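Can I show a licensed TV series at our community film club? - Clonuvham Help Forum

Home | Boards | TV, Film and Streaming Rights | Public screenings

Posted by Smaranda Onu, 2020-09-16

Hello everyone, and thank you in advance for reading all of this, because I know I tend to go on a bit. I run a little film club out of the back half of our town library. We've been going since May of last year and we've mostly stuck to older movies, which I clear through a licensing agency that the library already has an account with. That part has been easy. I fill in the title, they send a yes or a no, and the library pays the bill.

What I would love to do this winter is something different. There's a seven-part drama series from a small production company called Preda, and half my regulars are from the region where it was filmed. It streams on a service called Nuneo, and I have a personal subscription. My first thought was to log in with my own account and put it up on the big screen, one episode a week. Then I got nervous and read the Nuneo terms, and they say "personal, non-commercial use in a household." We don't charge admission, so it's non-commercial, but a library is not my household (although my husband would say I spend enough time there).

So I wrote to the agency we use for the movies and they told me they don't handle this title and can't say who does. I wrote to Nuneo's customer service and got a very friendly reply about how to reset my password.

Does anyone know who I should be asking? Is it Nuneo, or Preda, or somebody else? And what would be a normal price for seven episodes? Our whole budget for the year is $631, and I'd like to have some of it left for spring.

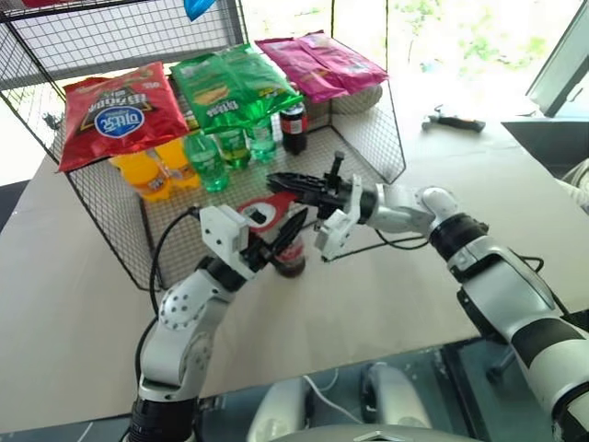

One more thing I should mention is the subtitles. The version on Nuneo has English subtitles, and I'd need those, as a good third of the group wouldn't follow it otherwise. If I got the series on disc or as a file from the company, would the subtitles come along with it, or is that a separate permission? I have no idea how that works and I'd be so grateful for any pointers.

2 replies

Gheorghița Voicu

Hi Smaranda, what a lovely project! I spent a number of years doing rights paperwork for a small distributor called Barik, so let me try to untangle this for you. I'm not a lawyer, and the contracts differ from one title to the next, but the general shape is usually the same.

A streaming service normally licenses a series for streaming to its own subscribers, in certain countries, for a certain number of years. Showing it to a group in a room is a different right, usually called public performance or non-theatrical. Nuneo very likely doesn't hold that one, so even a helpful person there couldn't say yes to you. The free admission doesn't change much either. What matters is that it's being shown outside a home, to people who aren't your family.

The one to ask is Preda, or whoever sells for them. Watch the end credits of the last episode right through and look for a line like "international sales" or "distributed by." That company will have a licensing or sales address on its website. If you can't find one, write to Preda directly and ask who handles non-theatrical rights in the United States. Small companies are often very nice about this kind of letter - I used to enjoy getting them.

In your first email, put in:

The exact title and season
How many episodes, and one showing of each
The dates, or at least the months
The number of seats in the room
That it's a public library and admission is free
That you need English subtitles

As for price, I really can't give you a normal one. I've seen a series offered at $3750 to a festival and then let go to a school for the cost of the shipping. Tell them your budget up front and don't be shy. You might also ask for just the first two episodes, which would let your group get a taste and keep the fee down.

On subtitles, do ask, since it can go either way. Sometimes Nuneo will have commissioned its own set, and then those belong to Nuneo and the producer can't hand them over. But if the series has been to any festivals abroad, Preda will have an English set of its own. Get the permission in writing, with the dates in it, and keep a copy at the library desk.

Good luck, and please come back and tell us what they say!

dvdshelf4000

just buy the discs if they exist, libraries show stuff all the time. pretty sure its fine if you dont charge

Gheorghița Voicu

I'm afraid buying a disc doesn't include the right to show it to the public, even in a library. Lending it out is fine, but for a screening she would still need the permission. Worth checking whether there is a disc, though, as it would save sending big files back and forth once the license is sorted out.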